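March 2019
By the Girard workshop blog

So I finally got myself to the open day at Kundalside, the battery and backup power plant outside Truro, and I'm still picking bits of the visitor sticker off my good jacket. I'd been meaning to go since December, when the lights went out at our shop in Girard and the old backup box under the desk gave up after 2 minutes. It was supposed to do 13!

We started at the incoming shelves, where the dead units come back from customers. I could have stayed there all morning. They had one opened up on a bench with the battery pack swollen so badly it had to be pried out with a plastic wedge, and our guide said heat does that more than age (mine sits right next to the radiator, so I kept quiet). Then we went through to the test room, which is loud — fans, relays clicking, and a beeping that never lets up. Every finished unit gets plugged into a dummy load and has its wall power cut 6 times. If it drops out even once it goes back down the line.

The one they're proudest of is the Skiller, a squat little thing meant for a router and a couple of computers. I liked that you can swap the battery from the front without unplugging anything. I didn't like the screen, which is tiny and sits so low you'd have to lie on the carpet to read it. I wrote that on the feedback card.

There was a talk on surge strips after that, a bit long, and the room was stuffy. I did learn that the little green "protected" light is worth checking now and then, and that mine at home has been off for who knows how long. Oops.

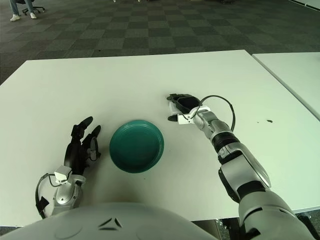
Round plate on the white table, open day at Kundalside.

Lunch was soup and a roll, and then a few of us went back for another look at the test room. Parking was a mess, by the way. There were 80 spaces and they were gone before ten, so I left the car down by the feed store and walked up along the ditch. Wear boots if you go.

I came home with a price sheet and a new surge strip from the factory table — the Skiller can wait till I've measured under the desk.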